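# Against the built-in drainer

Most kitchen planning guides still treat the draining board as a fixed part of the sink: a ribbed slope pressed into the same sheet of steel, always on the left or always on the right, sized for a family that washed everything by hand. I think this is a poor use of worktop. A separate wire rack with its own tray does the same work in less space, and it can be put in a cupboard when guests come.

The usual objection is water. A built-in drainer sends it back to the bowl by gravity, while a tray holds it until somebody empties it. That is true, and the quantity matters. I kept a record for one week in February, tipping the tray of our rack into a measuring jug after each evening wash. The largest reading was 71 ml, after a meal for three. The tray, a cheap Esuvo, takes 500 ml before it reaches the lip. Emptying it once a day is not a burden — it takes less time than wiping down a ribbed drainer, where limescale settles in every groove.

The second objection is stability. Wire racks have a bad name because many are badly proportioned, with the dividers too low or spaced for dinner plates only. A small side plate drops between the wires and lies flat on its neighbour, and two flat faces in contact dry slowly. The answer is to hold plates near upright and leave air between them.
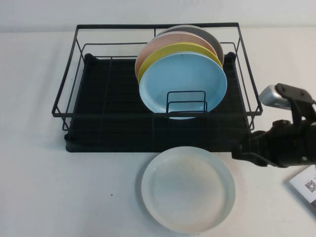

Spacing is where people go wrong even with good equipment. Plates of one set nest closely, and the temptation is to push them together and leave room for a pan. The outer faces dry and the inner ones stay damp. Hartmut Gerlach, who fitted our kitchen and disagrees with me on nearly everything else in it, leaves one slot free between each pair of plates. I have copied him. It halves the capacity, but a rack is a place for drying and should not be doing the work of a shelf.

On material I am less certain. Coated wire looks tidy and is kind to glazes, but the coating fails first at the welds, and rust follows. Our earlier rack, a Flandent, lasted 3 winters before it marked the tray. Bare stainless steel avoids this and costs more. The Hopkin model I tried at a neighbour's house was sound but had square corners that trapped crumbs — I would take a rounded tray over a better grade of wire.

There is one case for the fixed drainer, and that is the very narrow kitchen where the only free surface is the sink unit itself. Elsewhere, the ribbed slope takes 70 cm or so of counter that cannot be used for chopping, rolling or setting down a hot dish. Anyone ordering a new worktop should ask for the single bowl and spend the difference on a rack with a deep tray.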